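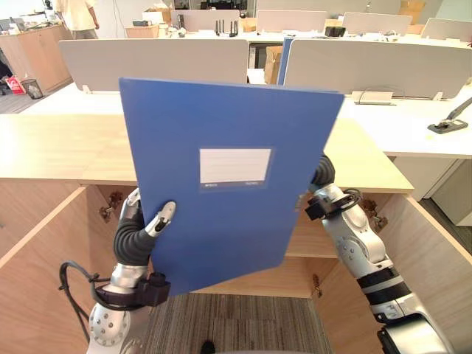

I have been trying to cancel a gym membership since May. It is a membership at a place called Trolel, which I joined because it was on my way home, and then I moved, and it stopped being on my way to anything. You join Trolel by tapping your phone against a sign. You leave by letter. A paper one, with a signature, sent to an address in another state. I wanted to keep a record of all this, so I now own a blue plastic folder, the kind with rounded corners and a white label with faint lines for you to write on, and I have spent more time than I'd like deciding what to write there. "Gym" sounds as though I go. "Legal" sounds as though I have a case. For now it's blank.

The first letter went out with a regular stamp. Three weeks later I was charged $45 as usual, so I called. The woman on the phone was very nice and told me that letters take 20 business days to process, starting from the day they are opened. I asked when mine had been opened. She said they don't track that. I asked whether it had arrived. They don't track that either, but they do track how often I come in, and she mentioned that I hadn't been in a while and was everything okay?

I should say that I come from people who keep paper. My parents had a drawer with the manual for every appliance they ever bought, including several that had gone to the dump before I was born. I rebelled against this by keeping nothing at all for most of my adult life, and it worked fine until I had a dispute with a moving company called Dhillon over a lamp. They had a form with my initials on it saying the lamp was already broken. I had a strong memory of the lamp being nice. The form won.
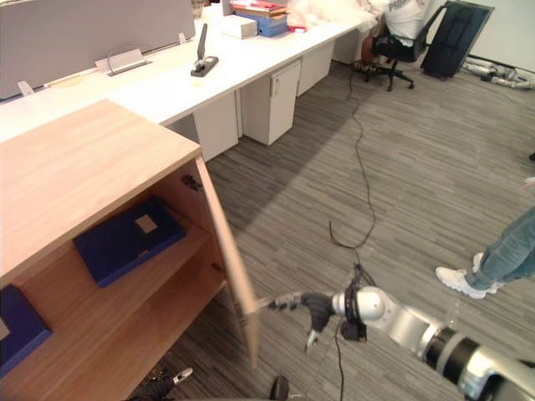 So the second letter went certified, with the little green card that comes back to you. The green card came back. I felt terrific. I called Trolel and read them the tracking number, slowly, like a man laying down a winning hand, and was told that my letter had been received but could not be accepted, as I'd left off my member number. My member number, it turned out after some digging through old email, is 254. That seems awfully low for a chain that claims to be all over the region, and I started to wonder whether I was in fact a large part of their income.

The third letter had the member number. It also had the date I joined, the branch I joined at, and my old address and my new one, and a sentence I was proud of that began "Pursuant to." I don't really know what pursuant means. It looked good.

While waiting I did some reading, meaning I typed my complaint into a search bar at one in the morning. A person on a message board recommended a service named Omau, which cancels things for you. It has a free trial. To start the free trial you enter your card, and to end the free trial you write to them. I closed the laptop and went to bed.

Last week I got an envelope from Trolel. I opened it standing up in the hallway with my coat on. They confirmed that my membership would be ending, and they enclosed a bill for a $75 early termination fee, since my contract had apparently renewed itself for another year while they were processing my first letter. I may pay it. I may also write a fourth letter, and I already have a couple of drafts going, one of which uses "pursuant" twice.

The new place near my apartment is called Skirgate. It has a pool. I asked the kid at the desk how you quit and he said he'd never heard of anyone doing it.

Recent posts
The lamp, part two
I bought the expensive butter
Things my landlord calls "a feature"
Why I no longer host brunch
A short history of my bad knees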